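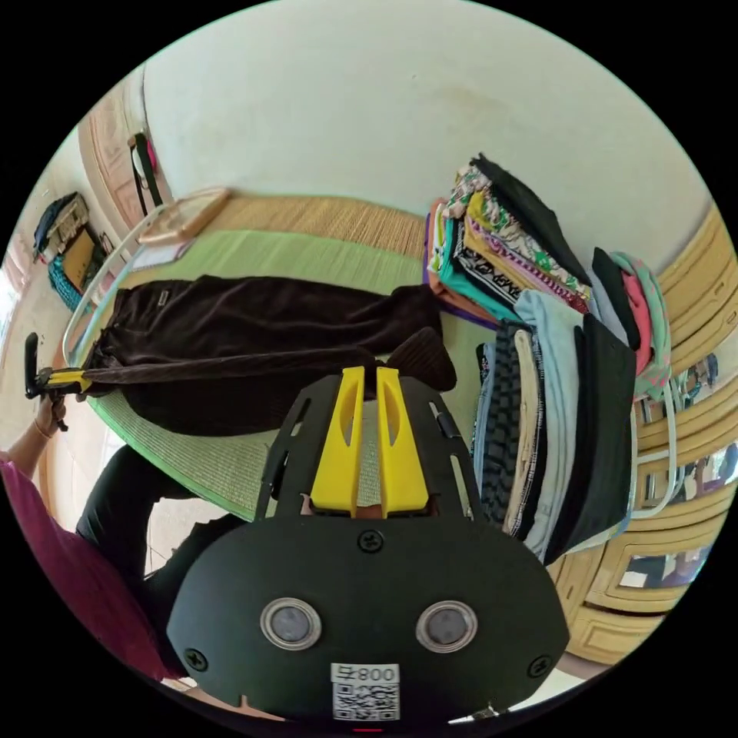
Folding on the Floor: Clothing Care and Storage in a Single Room

Posted in: Student Projects, Home and Textile Studies
9 March 2022 | By Lejla Nikolaidis
14 shares | 2 comments

1. Introduction

This report presents the findings of a second-year project carried out for the module Household Practice at Pidum College. The project examined how clothing is sorted, folded and put away in a room where there is no table, and where the floor and a low sleeping platform serve as the only working surfaces. The module guide asks for a practical study of one household task, a written account of the method used, and a set of recommendations. The account was limited to 2000 words, excluding the appendices, and has been shortened for this page.

The household that took part is referred to throughout as the Clenora household, after the building in which it lives. Its members agreed to the work being carried out in their main room in October and to the results being published by the department.

2. Background

Most printed guidance on folding assumes a waist-high surface with a clear edge. The course reader by Zúñiga, which was the starting point for this project, gives all its instructions for a person standing at a table. The same author devotes two pages to folding on a bed and none to folding on the floor. In many homes, however, the floor is where the task is done. A woven mat gives a clean surface, there is space on every side of the garment, and the finished piles can be set down next to the person folding.

The second source, a set of course notes by Gorkov on storage in small dwellings, deals with the order in which clothes are put away. It recommends that piles be made up according to where they will be kept, so that each pile is handled only once after folding. Both sources were used in drawing up the method.

3. Method

The whole contents of the household's clothing storage were brought into the main room. The total came to 277 items. Socks and underwear were left out of the study and are not included in that figure.

Two kinds of surface were used for the work. The first was the floor, covered with a light green woven mat and, along the wall, a tan straw one. The second was the platform, which has its own woven straw mat with a bright green fabric border. A tray and a small notebook were kept on the floor within reach for the record.

The work was divided into 3 stages:

Stage one – sorting. Items were divided by fabric weight, then by person.

Stage two – folding. Each garment was laid flat, with sleeves or legs drawn out to their full length before the first fold was made.

Stage three – stacking. Folded items were piled with the heaviest at the bottom wherever this was possible.

The person folding worked from a kneeling or sitting position and was free to change between them. No time limit was set. An item was recorded as satisfactory if it kept its shape when lifted from the pile and put back again. Items that opened or slid were unfolded and done a second time, and were recorded as unsatisfactory on the first attempt even if the second was successful.

4. Results

Of the 277 items, 241 were satisfactory on the first attempt. The remainder fell mainly into two groups: garments in soft pile fabrics such as velour, and thin printed tops with very little body to them.

Velour presented the greater difficulty. The fabric is heavy enough to drag on a woven mat, and when one sleeve is pulled straight the rest of the garment tends to move with it. It was found better to hold the middle of the garment down with one hand and to draw out each sleeve in turn with the other. Once folded, velour should be given a place near the bottom of a pile, where the weight above it keeps the folds closed.

Checked cotton shirts gave the least trouble. The pattern provides a straight line to fold against, and the cloth holds a crease well. Plain dark trousers were also quick to fold, although in the evening it was hard to tell navy from black, and several pairs were placed in the wrong pile during stage one.

The height of the piles proved more important than had been expected. A tall pile on a soft mat leans, and a leaning pile is easily knocked by a knee or an elbow when the next garment is being spread out. The household's usual habit had been to build one or two high stacks. During the project these were split into more stacks of lower height, placed to one side of the working area.

5. Use of the sleeping platform

The platform was tried as an alternative to the floor for part of the work. It has the advantage that the person folding can stand or sit on the edge, and the straw surface is smooth enough for light garments to be turned without catching. The parallel weave can also be used as a guide: a hem set along one of the lines will be straight.

There are two disadvantages. The platform must be cleared again before anyone can sleep, so that work left unfinished in the evening has to be moved. Where a cloth is draped over the platform, it should be smoothed flat before folding begins, as any ruck beneath a garment is carried into the fold.
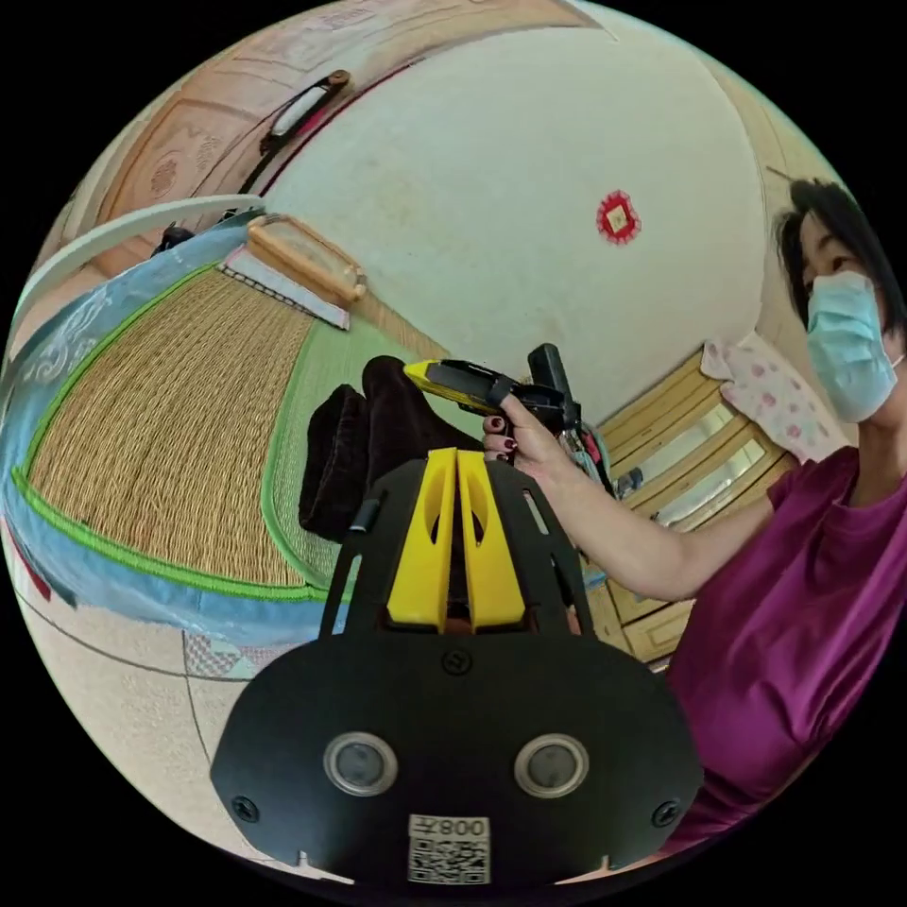
Should a woven mat be cleaned before clothes are laid on it?

It should be swept along the direction of the weave and then wiped with a cloth that has been wrung out well, and left to dry fully before any clean clothing is put down.

6. Discussion

The results suggest that the floor is a suitable place for folding provided that the working area and the stacking area are kept apart. The table method given by Zúñiga can be followed with small changes. The main one concerns long garments, which should be laid across the body of the person folding, left to right, so that both ends can be reached without leaning forward.

Gorkov's advice on making up piles by storage place was harder to apply. The Clenora household keeps children's and adults' clothes in the same drawers, divided by season, and the first sorting had to be partly undone for this reason. A short conversation about the drawers before stage one would have saved a good deal of work. This was a fault in the planning of the project and is recorded as such.

Kneeling became uncomfortable for the person folding during the longer sessions. A cushion was brought in for the final part of stage two and was kept in use afterwards.

7. Recommendations

Piles on a mat should be kept low, and should stand beside the person folding and out of reach of the feet. Soft pile fabrics should be folded first and placed at the bottom. Dark colours should be sorted in daylight. Storage places should be agreed with the whole household before sorting starts.

A further study might compare woven straw with a cotton floor covering, using the same set of garments on each.

8. Acknowledgement

The author wishes to thank the members of the Clenora household for the use of their room and for their patience while the drawers were empty.

Appendix A (record sheets) and Appendix B (garment list by fabric) are held in the department office.

2 comments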